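Section 4: Taking the drive out of a desktop tower with the arm

This section is for bench staff at the Wundbridge site who used to strip towers by hand and now run the Jaleck cell. The arm does the lifting and placing. You prepare the case, watch the run and deal with anything it cannot manage. Read section 3 (stopping and restarting) first.

What has changed at your bench

Under the old method one person took a tower from pallet to empty shell. With the cell, case opening and cable work stay with you, and the arm handles the drive and processor. Your target is no longer counted in towers per person. The shift sheet now records stops and the reason for each. Staff moving over from hand benches work alongside a trained operator for their first 18 towers.

Before you start

1. Check the job card. The card must show code 362 (desktop tower, drive in plastic caddy). Other case types have their own codes and must go to the hand benches.
2. Lay the tower on its side on the slatted bench, open side up. Remove the side panel and put it in the rack.
3. Unplug the data and power leads from the drive. Tuck them away from the cage.
4. Set the grey parts tray to the left of the tower.
5. Choose "Caddy out" on the Tanner panel and press Ready.

CAUTION: Case edges are sharp. Wear cut-resistant gloves for steps 2 and 3.

CAUTION: Keep hands and sleeves away from the gripper whenever the panel light is green. If you need to reach in, press Hold and wait for amber.

Running the removal

6. Press Start. The arm moves over the case at slow speed and stops above the cage.
7. Check that the fingers line up with the caddy. Use the jog keys if they do not.
8. Press Continue. The fingers close and the arm draws the caddy clear.
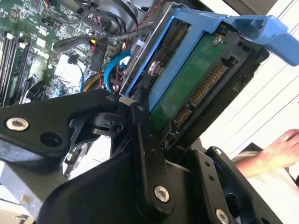
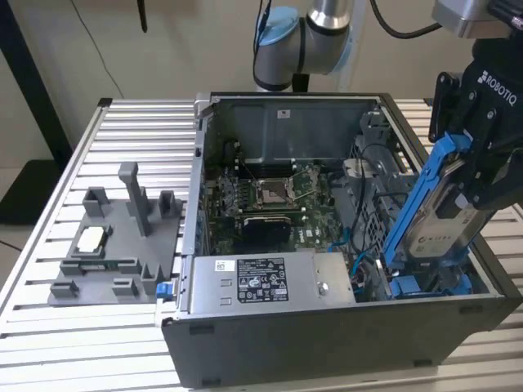
Figure 4.1 Gripper and blue drive caddy at the open tower: view from the wrist (first) and from the bench camera (second).

9. If the caddy sticks, the arm stops by itself and the panel shows message 41. Press Hold, look for a lead still attached or a latch not released, then press Retry.
10. After a second message 41 on the same tower, press Finish and take the drive out by hand. Write "hand" on the job card. This does not count against you.

NOTE: Do not pull on the caddy while the fingers are closed on it.

After the run

11. Scan the drive label and place the drive in the locked bin. The arm does not scan.
12. Wipe the finger pads at the end of each shift. Jivport stores hold spare pads, to be fitted every 3000 cycles by a maintenance fitter only.

Breaks and handover

The cell may not be left running without an operator. Press Hold before you leave the bench and tell the person taking over which step the tower has reached. Processor removal is covered in section 5.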